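Main page Contents Recent changes Random article Help
Search this wiki Go Search tools

Jusa (software)

Jusa is a grasp planning and gripper control package for robot arms with a camera at the wrist. Handles the last stretch of a pick: arm is already near the thing, fingers have to go somewhere sensible, close, and hold on. Does not do navigation or speech or task scheduling. Started at Sillance as an in-house tool, later opened up, now looked after by a small group of maintainers.

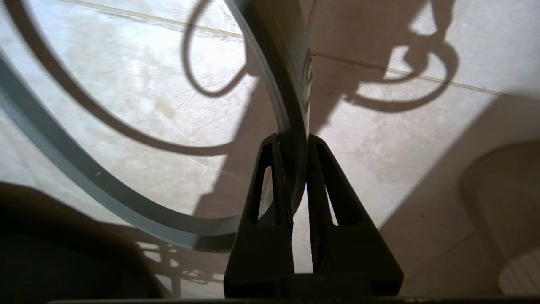 The package is best known for how it treats thin curved objects. Rims, hoops, bands, handles, cable loops. Most planners of its generation were tuned on boxes and bottles and would aim for the middle of whatever they saw, which on a ring is empty air. Jusa fits a curve to the visible edge first and picks a spot along it.

Name

From a nickname for the test bench at Sillance. Lower case "jusa" is the command line tool, capital J is the whole package. The docs mix them up a fair bit.

History

First version written by Henk Van Beek as a set of scripts for the bench arm. One script per object. Iker Robles joined and pulled the scripts into a single program with a shared config file, and that was the version other labs started asking for.

The perception part was rewritten by Gladys Echeverri after the Nitindale trial, a long run of floor-level picks in a tiled hall with big windows. Results there were poor. Shadows on pale tile were being read as solid objects, worst when the shadow was darker and sharper than the thing casting it. The old code looked for dark edges and found plenty. The rewrite became the shadow filter (see below) and it is still the most copied part of Jusa.

Tuulikki Niskanen took over releases in July and moved the project to numbered builds. Release 104 is the current one. Older builds are kept but nobody fixes them.

How it works

Jusa runs as a loop with four stages. Each can be swapped out.

Segmenter. Takes the wrist image and splits it into regions. The robot's own fingers are masked first, using a stored outline for each gripper type. Fingers with slots or cut-outs need an outline that includes the holes, otherwise floor showing through the slot gets labelled as part of the finger, or worse as a new object. Common setup mistake.

Curve fitter. Looks for long smooth edges that come in pairs, an inner one and an outer one. A pair that stays evenly spaced is treated as a band. Where only part of a band is in view the fitter guesses the rest as an arc, and marks the guessed part so that later stages dont try to grab it.

Planner. Scores spots along the band. Wants enough clearance for both fingers, wants the band to cross the gap between the fingers close to square, prefers spots the camera has actually seen. Highest score wins, ties go to whichever is closer.

Grip controller. Closes the fingers, watches motor current and finger position, decides if something is held. Then keeps watching. Thin bands tend to pivot between the fingertips when lifted, so the controller checks the angle of the held band against the angle at closing. If it drifts past the limit the arm stops and lowers.

The loop runs on every new image until the grasp begins. After closing the segmenter drops to a slower rate and only the grip controller stays at full speed.

Shadow filter

Sits between the segmenter and the curve fitter. Idea is simple: a shadow on a floor keeps the floor's texture, an object covers it. So the filter compares fine texture inside a dark region with texture just outside. Grout lines help a lot. A line that carries on through the dark patch without a jog means the patch is flat and is probably shadow.

A second check uses arm motion. Camera moves a few centimetres, real objects shift against the floor, shadows don't. Costs a bit of time so it is off by default in older builds and on by default in 104.

Known weak spots:
- plain floors with no texture, nothing to compare
- very bright light that washes the tile out
- scroll or loop shaped shadows, because the curve fitter likes them so much
- shadow of the gripper itself, moves with the arm and can pass the motion check

The last one is handled seperately by a small model of where the arm's own shadow should fall, if the light direction is known. Usually it isn't.

Held objects

Once something is in the fingers it hides part of the view. Early versions would see the held band, decide it was a fresh target and try to plan a pick on it. Robles added a held-object mask that grows out from the fingertips along the band until the edge ends or leaves the image. Anything inside the mask is ignored by the planner.

Large rings are harder. A ring can leave the image at the top and come back in somewhere else, and then there are two bands in view with no visible join. Jusa can be told the object is a ring (ring_hint in the config), in which case it tests whether both arcs fit one oval. If they do both get masked. If not, the second arc is treated as a separate item and left alone until the next cycle.

Configuration

One text file per robot, one per gripper. Robot file has the camera position relative to the fingers, speed limits, and the floor height if known. Gripper file has the outline, opening width, closing force. Most users only ever touch:

ring_hint: on or off
pivot_limit: degrees of drift allowed before lowering
texture_window: size of the patch used by the shadow filter
retry: attempts per target before giving up, default 6

Setting retry higher is not recommended on light objects, they just get pushed across the floor.

Testing

The project keeps a set of 2,000 wrist images with hand-drawn outlines, replayed against each build before release. Images include partial views, glare, dusty tile, blurred foreground clutter and so on. Mieke Van Loon maintains the set and wrote the replay tool, which puts two builds side by side and lists only the images where they disagree. Much quicker to read than the full log.

Replay catches perception faults only. Grip controller changes are tried on a bench arm by whoever wrote them, and there has been some grumbling about this on the mailing list. A simulated gripper was proposed by Echeverri but thin springy bands are hard to simulate well and the work stalled.

Related software

Mihăilă is a separate planner which can take the place of Jusa's own. Uses the same curve fitter output. Slower, better in clutter, worse on single rims. The two projects share a file format for gripper outlines, so an outline made for one loads in the other. There is some overlap in authors.

Criticism

Main complaint is documentation. The config file page was behind for several builds and still lists options that were removed. Also the shadow filter assumes one flat floor, so ramps and steps confuse it, and tables only work if the height is entered by hand. Users with depth cameras have asked why colour images are needed at all. Van Beek's answer in the project notes: the bench camera was colour only and glossy thin edges come out badly in depth anyway. Depth input is supported as an add-on but not in the replay tests.

See also

Grasp planning
Visual servoing
Shadow detection
Mihăilă (planner)

Last updated Sun 23 August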